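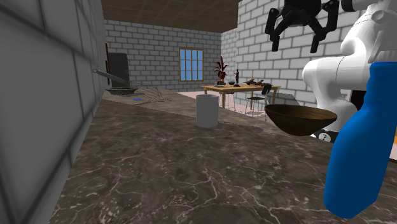 View in the simulator, gripper open over the counter.

Teleoperation: my demos of the cup task have long pauses. Trim them or record again?

Valentin Matei
I am steering the simulated arm by hand controller, and the task is to put the cup in the brown bowl. I have 46 demos. In nearly 3 of every 10 I stop above the cup to think, and the trained policy now stops there too. May I cut the pauses, or must I repeat everything?

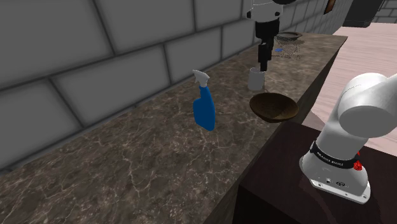

Salamen Robotics Club, Remote Control Help

Adaeze Amadi
You may cut them, but please cut only the steps where both the arm and the fingers are still. At the rim of the cup the fingers can move while the wrist does not, and those steps you need. I keep 2 still steps on each side of the cut. After this, train again and compare with the old policy from the same start positions.

Seidu Asante
Just record more. I did 500 and it was fine.

Yurii Shevchuk
Adaeze's way worked for me. Keep a copy of the uncut files.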